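METINBY PUBLISHES THE GRIPPER CARE ROUTINE IT SHOULD HAVE PUBLISHED SOONER

CUTVILLE, August — Metinby today released its upkeep routine for the small sorting arm at its Cutville shop, a document that until now existed mainly as pencil marks on the side of a cabinet.

The routine covers the fingers, the wrist camera and the mounting screws. Fingers are checked every 1000 picks with the gripper open and nothing in it. The operator parks the hand over the bare mat, looks for worn tips and packed slots, and brushes out whatever the last shift left behind. The whole job takes around 14 minutes, or longer if the brush has wandered off again. 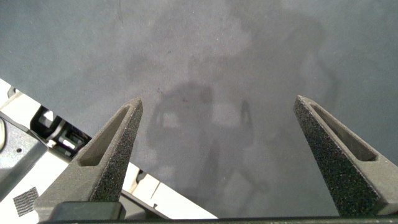
Gripper fingers open over the gray work surface, viewed from the wrist camera.

"We used to change fingers when the arm started dropping things," the company said. "It was a clear signal, and a loud one."

Fingers are now replaced in pairs. Metinby tried replacing one at a time for 2 months and would prefer not to discuss it. Spares are supplied by Hagedorn, and the check log runs on Osico, which has so far recorded 119 entries, several of them legible.

The routine is free to download — cabinet not included. Shops running a similar arm may copy it, change it or send corrections to the Metinby service desk.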